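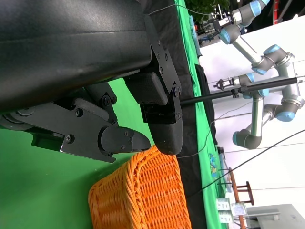 Roel Van Rooij thinks the Trenden collet is the whole trouble and the fence is fine, and he wants it swapped before anyone touches another board. So I did it first thing, June heat and all.

Wow, what a change! Took 2 passes on the ash offcut with the quarter-inch roundover (same bit as last time, not resharpened) and the burn marks at the corners are gone. Then 4 more on end grain, slower feed, backer board clamped behind. One tiny chip on the last one, my fault, I rushed the exit.

Runout with the old collet was over 6 thou. Haven't measured the new one yet, the dial gauge is still at Owino.

Shelf edges for the Lindis cabinet next, 76 cm each. I want to try the ogee on them and I can't wait. Need to order another backer strip, and wax the table before 4 pm.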